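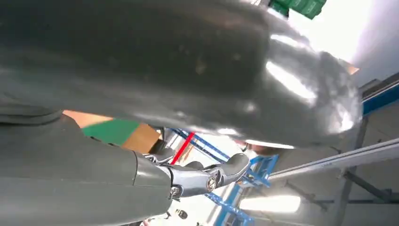
Visitor FAQ: Open Day at the Waltik Handling Hall

When is the open day?
30 Oct 2019. Doors open in the morning and the last group goes in two hours before closing. If you can't make it, the next one is planned for May.

Do I need to book?
Yes, for the demonstrations. Each group is limited to 13 people. You can look around the lobby and the parts display without booking.

What will I see?
The main demonstration is the Noltum hand picking up and turning objects of different shapes. It has jointed fingers with metal links. The view from the small camera at the wrist goes to a screen, so people at the back can follow what the fingers are doing. After that, groups walk past the shelving and see how boxes and crates are stored for the tests.

How long does a demonstration last?
18 minutes, plus time for questions. Runs do not always go to plan. If the hand drops something, the operator resets it and starts again, and your group may finish a little late.

Is the robot working on its own?
Part of the time. In the first half an operator guides it. In the second half it runs a stored program. The operator stays at the stop button during both.

Can I touch the robot?
Not the one in use. There is a spare finger on the Iyamu table in the lobby that you can pick up and bend by hand. Please put it back on the mat.

Why are shiny objects used?
Bright highlights on a curved, glossy surface can make it harder for a camera to judge the shape. Visitors often ask about this when they see the wrist view, and the operator can go into more detail.

Can I bring my own object for it to try?
No. Only objects on the test list are used. There are 211 on the list at present, and your group can ask for one from the tray.

Can children come?
Yes, with an adult. Everyone on the hall floor needs closed shoes. Safety glasses are handed out at the door and come in small sizes.

Can I take photos?
Yes, without flash. Flash upsets the camera tracking.

Where do I park?
Use the Clirkau lot across the road. The yard behind the hall is for deliveries only. Step-free entry is on the lot side.

Is there food?
Coffee and water in the lobby. No drinks past the yellow door.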